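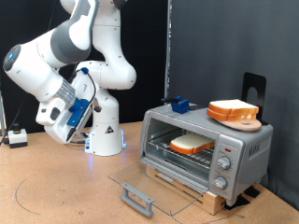
Threads > Kitchen > Small ovens

Print this thread | E-mail this thread

ok toaster oven thread. been meaning to do this since September. short posts, typing on lunch

1/ the little oven is all I've used for months. big one's been dead and the Lengyel repair guy quoted me 988 to fix it. no. absolutely not. that's a lot of toast

2/ first thing I got wrong – the timer. on mine anything under five minutes you have to twist it way past and then come back. otherwise it dings early and you get warm bread. Béla Vörös told me this AFTER I'd complained to him for a week

3/ bread goes on the rack, no tray. tray = pale bottom. learned that one over and over

4/ one slice or two, same setting. four slices I go longer and swap them halfway, the back ones always get ahead

5/ crumbs!! pull the crumb tray every few days. I let mine go over 2 weeks and the whole kitchen smelled like a campfire 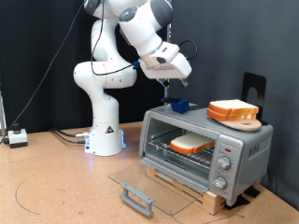 6/ height matters more then people think. mine was flat on the counter in the Losthorpe apartment and I was stooping every single morning. get it up on something solid. the silver one sitting on a light wood block is what I mean, you can see the slice on the rack without folding yourself in half. and leave room in front, that glass door drops nearly flat when it's all the way open – I've put an elbow on mine. once

7/ color: golden-brown crust and stop. it keeps going a bit after you switch off so take it out right then

8/ Tímea Vass asked about cheese on toast. toast one side first, flip, cheese on the pale side, back in. top heat only if yours has it

9/ reheating pizza – yes. fries – yes, spread out. soup in a mug, please don't, I have tried

10/ cleaning the glass: baking soda paste, leave it, wipe. do it cold. door handle too, mine gets sticky and I never notice til somebody else does

11/ someone wanted the bread. it's the white one from Prostetti, the 83 cent rolls are good too but they roll off the rack, cut them frist

12/ ok lunch over. bagels tomorrow, I have opinions

Print this thread | E-mail this thread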